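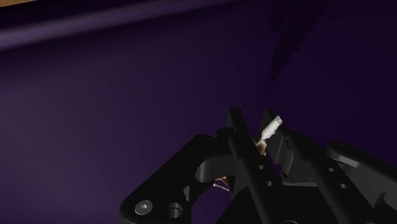 Trollport, 24 January 2020

Minutes of the regular meeting of the editorial board, Iltero Press

The meeting was called to order by the chair, Hatice Yazıcı. A quorum was present. The managing editor, the art director, the rights manager, the sales manager and the line editors for adventure and mystery attended. The audio editor sent regrets. The rights manager took the minutes.

1. Minutes of the previous meeting

The minutes of the October meeting were approved with one correction. Under item 4, the words "second printing" were changed to "second edition." The correction was entered in the record copy.

2. Sales report

The sales manager reported on the winter quarter. The river pirate anthology sold 738 copies in paperback through the end of December. Electronic sales were reported separately and had not been reconciled with the distributor's statement. The board asked that the two sets of figures be combined in a single table before the next report.

The sales manager noted that the anthology was listed by two retailers as a novel and by a third as a book for young readers. Corrected listing information has been sent to all three. The chair asked that the subject codes for every title in the adventure line be reviewed before the spring catalog is closed.

3. Adventure line: the airship collection

The line editor for adventure presented the contents of the new airship collection. Four stories have been accepted and edited. The fifth, a mail-route story set in 1865, was returned to its author for a second revision. The reader's report praised the pace of the opening and the duel on the signal tower but found that the villain's escape in the closing chapter repeated an escape used in the second story of the same book.

There was discussion of whether the author should be asked to change the ending or whether the two stories should be placed farther apart. The mystery editor favored a change of order. The adventure editor stated that reviewers would notice the likeness in either case. It was agreed that the author would be asked to rewrite the final chapter and that the order of contents would be left as it stands.

The board also considered the length of the book. As edited, the manuscript runs past the 200 pages allowed in the budget. Moved and seconded that the afterword be shortened and the essay on early air serials be held for a later volume. Carried.
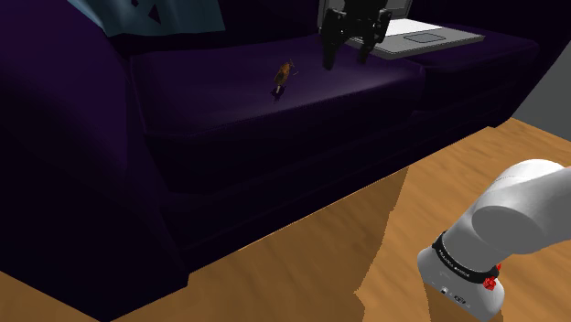 Iltero Press, Editorial and Rights Department

4. Cover art and interior illustrations

The art director presented two sketches for the cover of the airship collection. The first places the pilot heroine at the rail with the storm behind her. The second shows the ship alone over a harbor at night. The board preferred the first and asked that the title lettering be kept clear of her hat. One full-page drawing per story was approved, in black ink, at the rate paid for the river pirate book.

The cover artist has asked that the original painting be returned after scanning. The request was granted.

5. Printing

Quotations were received from Troteck and from Saraç. The Troteck quotation was lower for the paperback. Saraç offered a shorter schedule and would hold its price through October. The managing editor recommended Troteck for the airship collection and Saraç for the mystery reprint, which has a fixed release date. Moved and seconded that the recommendation be adopted. Carried, with one abstention.

The managing editor was directed to request a paper sample from Troteck before signing. The cream stock used on the last paperback was thinner than ordered, and two bookstores remarked on it.

6. Rights

The rights manager reported that the estate holding the masked aviator stories has agreed in principle to new tales using the character. The draft terms require that the estate approve each outline. The board found this acceptable but asked for a time limit on approvals. The rights manager will propose 80 days and report the reply.

No action was taken on the request for a stage adaptation of the lighthouse mysteries.

7. Submissions

The open reading period for short fiction will begin on the usual schedule. The guidelines will be amended to state that stories already posted online are considered published. The mystery editor asked that the address for paper submissions be removed, and this was agreed.

8. Other business

The chair asked members to return all outstanding reader copies to the office. Author contracts for the airship collection are to be countersigned by the managing editor and filed.

The meeting was adjourned by the chair. The date of the next meeting will be sent to members by mail.

Approved for circulation: Hatice Yazıcı, Chair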